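**Unit 7 – Two-arm table cell: setup, daily checks, cable care**
Course notes, Sestari workshop. Prepared by Kekeli Bawa. Bring a printed copy to the Thursday lab.

Read Unit 6 (emergency stop and safe approach) first. Nothing in that unit is repeated below.

## 7.1 Layout

The cell has two jointed arms, one at each near corner of the table. Each base is bolted to its own mounting plate. The operator side is the near edge, between the bases. Controllers and supplies sit past the far edge.

Both bases face the middle of the table, so their reach overlaps there. Place all task items inside the overlap unless the task sheet says otherwise. An item set outside it can be reached by one arm only, and the run has to be stopped to move it.

The tabletop is covered with matte brown paper. Matte stock is used to keep glare out of the camera view. Creases are acceptable. A fold that stands high enough to tip a cup is not, and the sheet should be smoothed or changed before the run.
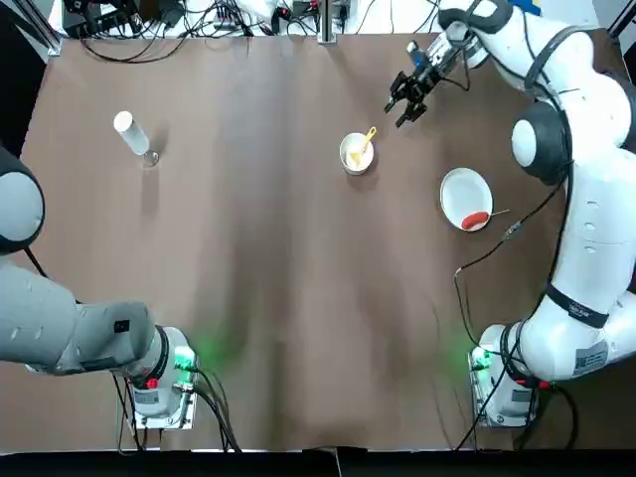

*Fig. 7.1. Cell with the right gripper open over the bowl and plate. Green indicator lit on each base.*

## 7.2 Power-up

1. Clear hands and tools from the table.
2. Check that both mounting plates are tight. Use the torque value on the Daher sheet, not a value from memory.
3. Switch on the left supply, then the right.
4. Wait for the green light on each base. If one base does not show green within 32 seconds, switch that side off and check the connector at the base before trying again.
5. Run the homing routine at low speed, one arm at a time.
6. Open and close each gripper twice with nothing in it.

A green light means that the base has power and the drive has passed its own check. It says nothing about calibration. Students mix these up every term – please do not write "calibrated" in the log on the strength of a green light.

## 7.3 Cable routing

Most stoppages on the Esundale cell come from cables. The bundles from the bases drop over the near edge of the table. The thin cables run on the outside of the arm and need slack at every joint.

Set the slack with the arm at full reach, then fold the arm in and see where the loop falls. With the right arm folded, a loop will often lie on the paper. It is allowed there if it stays clear of the task items through the whole motion. Move the arm by hand through the full path before deciding.

Check for:

- strap bands that have slid toward a joint
- loops that could catch the rim of a plate or cup
- jacket wear where the bundle bends over the table edge
- strain on the connector when the base joint turns to its limit

Replace a worn cable as a full length. Taped repairs fail at the bend.

## 7.4 Tool grip check

Done after any change of fingers or finger pads. The tool used in this unit is a small brush. Close the gripper on the handle, lift, and hold the bristles a short distance above the paper. Keep that pose for nearly a minute and watch the tip. If the tip sinks or turns, open the gripper, clean the pads and repeat. 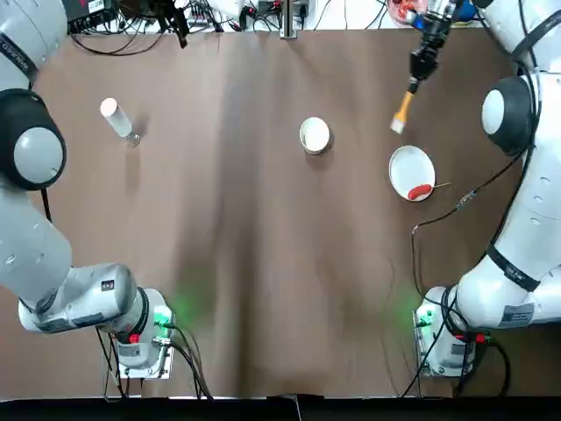
*Fig. 7.2. Brush held in the right gripper, bristles above the paper. A thin cable from the right arm passes close to the plate.*

Leave the other items in place during the check. The hold is meant to be tested with the table laid out as for a run. Note the distance between the cable and the nearest item, and enter it on line 8 of the log.

If the tip still drifts with clean pads, record the grip force setting and stop. Do not raise the force past the limit in the Vinari settings file. Too much force bends the fingers and shifts the tool center point, and the arm then has to be recalibrated.

## 7.5 Shutdown

Open both grippers, with a hand under any held tool. Park the arms, left first. Switch off in the reverse order of power-up. Wipe the finger pads with a dry cloth.

**For the lab:** complete 7.2 to 7.4 in pairs, one at the controls and one at the stop button, then swap. Hand in one log per pair.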